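I bought my first funnel at 63, which my neighbor Wanda Obi finds hilarious. For years I poured soap refills straight from the bag and wiped up after -- and I'd still defend most of my bad habits, but that one was just dumb!

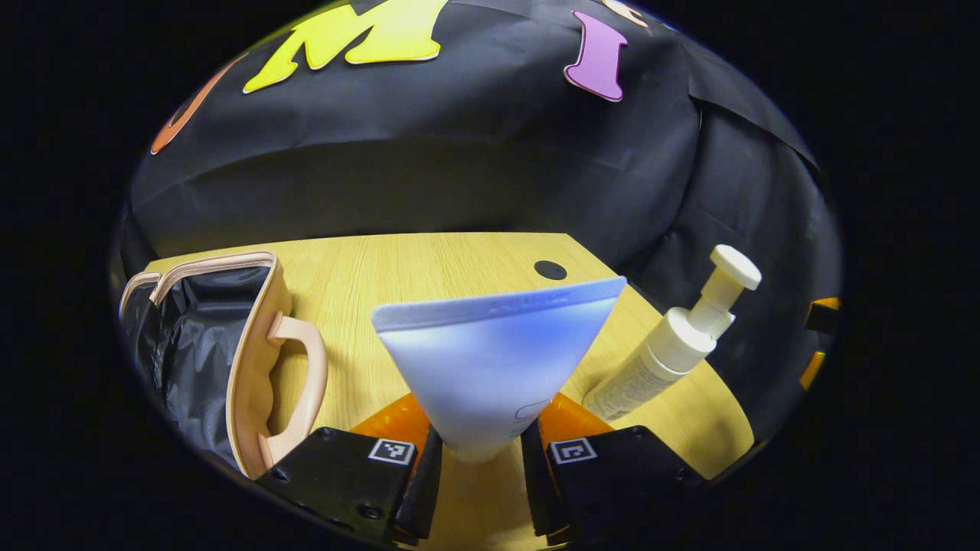
Blue silicone funnel, with the lunch bag and the foaming pump bottle.

People will tell you a drawer should hold only what you use every day. I don't buy it. I use mine maybe twice a month (soap, mostly, and once a jar of lentils, don't ask) and I'd replace it tomorrow if it went missing. Keep the funnel. Toss the third potato masher.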